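Thread on pilling, lint and towel loops, because I keep getting the same three questions by message. Household textiles only. No clothing advice past socks.

---

1/ Start with the vocabulary. Terry is a pile weave: one set of warp yarns is held tight, the other is fed slack, and the slack set stands up as loops. The loops hold the water. Everything that goes wrong with a towel goes wrong in the loops.
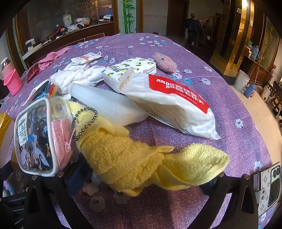 *3 min read - unrolled version of the thread*

2/ Weight is given in grams per square meter. A 400 gsm towel dries fast and feels thin. Heavier ones feel better in the shop and take longer on the line. I buy 400 and have no complaints.

3/ New towels repel water for the first few washes. The mill puts a softener finish on them so they feel good folded on a shelf. Wash warm, no softener, and repeat. Mine took five cycles before a spill went in instead of across.

4/ Fabric softener does the same thing as the mill finish. It coats the fiber. If your towels have stopped absorbing, stop using softener before you replace them.

5/ Water temperature. 140 °F is fine for plain cotton with fast dye. Elastic doesn't like it. Anything with a rib or a stretch yarn goes in a cooler load. Read the label first, then decide how much you trust it.

6/ Pulled loops: cut them level with the pile. Do not pull them through. In a woven terry a cut loop won't run, it just leaves a short end. Marlene Steinbach taught me this at Drukard, where she ran the finishing room, and she was right about most other things too.

7/ Knits are the opposite case. A knit is one yarn looped through itself, row after row, so a cut stitch can open up the whole column. Never trim a snag on a knit. Take a blunt needle and work the slack back into the neighboring stitches, or draw it to the inside and leave it there.

8/ Twisting. Wringing a knit by hand puts the load on a few stitches at a time and they stay stretched. Roll it in a dry towel and press. Slower, same amount of water out. 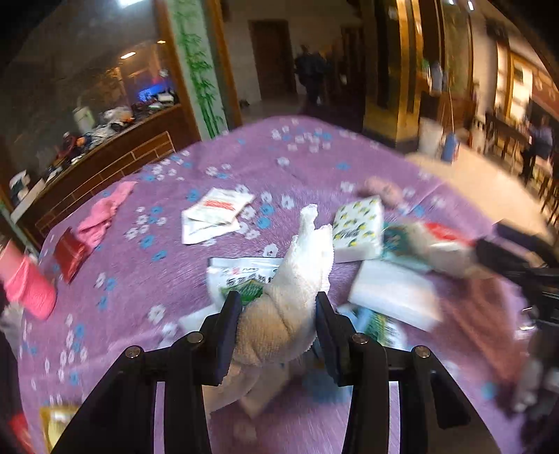

## Part two: pilling and drying

9/ Pills are fiber ends that work loose under rubbing, tangle, and stay anchored by the stronger fibers. That is why blends pill worse than plain cotton. Cotton pills too, but the anchors break and the pill falls off.

10/ Test method, for anyone who asked: I rub a swatch against itself under a flat weight, 30 strokes, then compare it with an unrubbed piece under a desk lamp held low. It is not a lab test. It does rank two fabrics in the right order most of the time.

11/ Tested that way, the Valleck cotton rib came out clean. The Meinecke blend had visible fuzz at the fold. One swatch of each, so treat it as a hint.

12/ Lint in the first washes is short fiber left over from spinning and cutting. Wash new towels separately. If lint is still heavy well after that, the yarn is poor and washing won't fix it.

13/ Dryer or line? The dryer lifts the loops and line drying leaves them flat and stiff. Compromise: shake hard, line dry, then five minutes tumbling without heat.

14/ Elikem Fiadzo asked whether vinegar in the rinse helps. It can shift detergent residue in hard water. It won't repair worn loops. Keep it away from bleach - the mixture gives off chlorine gas.

15/ Correction to a post from June: I wrote that ring-spun yarn always pills less than open-end yarn. Too strong. Twist level and fiber length both matter, and a low-twist ring-spun yarn can pill badly. The old post stays up with a note under it.

16/ Next thread is on printed cloth and why some prints wear off at the creases first. If you have a worn piece with the care label still attached, send me the fiber content and how you wash it. Replies are open until the weekend.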